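Hurnport Makers and Small Automation Group
Gripper comparison meeting, minutes
3rd May, back office, 5 p.m.

14 shares | 6 comments

Present: Elínborg Bech (chair), Rungnapa Thongsuk (test bench), Dale, Priya, Marcus (minutes)
Apologies: Tom

1. Minutes of the last meeting

Accepted with one change. The line saying the Murno fingers "performed very well" now reads "were tried." Elínborg pointed out that they had been run for a single afternoon at that stage and she didn't want the phrase coming back to us in a purchase request.

2. Where the comparison stands

Rungnapa reported. The two grippers under test are the Murno two-finger and the Wanyama soft-pad unit, both on the same arm and both driven by the Eline controller. Total attempts logged so far come to 1,029. Of these, 537 are on the Murno and the rest are on the Wanyama. She would have liked the split to be even. The Wanyama lost a morning to a cable fault and the time was never made up.

Dale asked for the success rates. Rungnapa said she could read them out but would prefer not to have them in the minutes, as what counts as a success changed partway through. In the early runs, any lift was scored as a pick. Later on the item had to be carried to the bin and let go. Old and new runs sit in one spreadsheet and the column heading is the same for both.

Elínborg said in that case we don't have success rates, we have a spreadsheet. Priya thought this was harsh, and that the later runs could be pulled out and used alone. Agreed that they can, if someone goes through the log and marks where the rule changed.

Action: Rungnapa to mark the change in the log. Nothing to be quoted outside the group until that is done.

3. Wrist camera

The longest item. The supplier's sheet for the wrist camera says it is "suited to fast picking." Marcus had pulled stills from the Murno runs and put one on the screen.
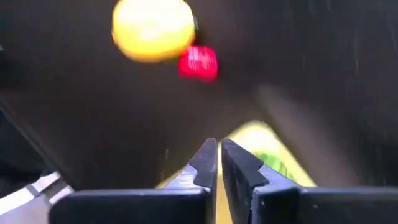 Wrist camera still, arm run, two-finger gripper. Fingers sharp, items smeared.

Elínborg asked the room what the yellow item was. Answers were a lemon and a ball, and Marcus, who had chosen the still, could not say which. The red one next to it got "block" from most people, on the strength of its shape. She said that if five people sitting still with coffee can't name it, she would like to know what the software is supposed to be doing with it.

Priya replied that the software doesn't need to name anything, only to find the middle of it, and a blurred round thing still has a middle. Dale was not convinced. A smear has a middle too, but it may not be where the item is, and the fingers in that view are already close together, so there isn't much room to be wrong.

Rungnapa noted that the fingers come out crisp because they travel with the camera. She thinks this has fooled us more than once. People glance at a still, see clean edges on the gripper, and call the picture good. She asked that in future we judge stills by the items only.

There was some talk about the yellow-green shape low down behind the fingers. Priya read the darker green part as leaves, Dale as printing on something. Left open. Marcus was asked to start writing down what is put out before each run, which has not been done up to now.

Marcus raised exposure time. A shorter exposure would cut the blur but the background is dark as it is, and he expects more noise. A lamp would help. Elínborg asked whether the supplier had tested under a lamp. Not known. The sheet doesn't give light levels, arm speed or distance, and Dale said he could make a phone camera look suited to fast picking on those terms.

Agreed:
- "Suited to fast picking" is not to be repeated in our report as if we had found it ourselves.
- Repeat a set of 32 picks at the present speed and again at half speed, with the same items in the same spots.
- Try a shorter exposure, with and without a lamp, as a separate set. Change one thing at a time.

Action: Marcus (camera settings), Rungnapa (runs).

4. Finger shape

Dale has been asking what the step in the inner face of the black fingers is for. The supplier told him by phone that it "improves grip on varied items." He asked which items and was promised a document, which has not come. He proposes printing a flat pair and running them against the stepped ones. Elínborg in favor, provided the flat pair gets the same facing, or we'll be comparing facings.

Priya doubts we will see any difference in a set this small. Noted. Dale to go ahead anyway.

5. Eline controller

Nothing much new. It stopped twice during the Wanyama runs and gave the same error code both times. The manual lists the code as "general." Priya has written to support and had an automatic reply.

Marcus asked whether picks in progress when it stopped were scored as failures against the Wanyama. Rungnapa checked during the meeting and they were. She will take them out and list them separately. Dale said somebody should look for the reverse as well, stops that were quietly left out of the Murno total. Rungnapa said there were none that she knew of, and will look.

6. Report date

The plan had been to publish before summer. Elínborg does not see how, with the scoring unsettled and the camera question open, and proposed September. Priya objected that both products may have been revised by then. Elínborg said a late report on an old version was still better than a wrong one on the new. Carried, Priya against.

7. Other business

The bench key is missing again. Whoever has it, please put it back on the hook.

Dale asked if the group would look at a three-finger unit he has been offered on loan. Deferred until the two we have are finished with.

Meeting closed 6:40 p.m. Next meeting to be set by email once the half-speed runs are in.

6 comments | Share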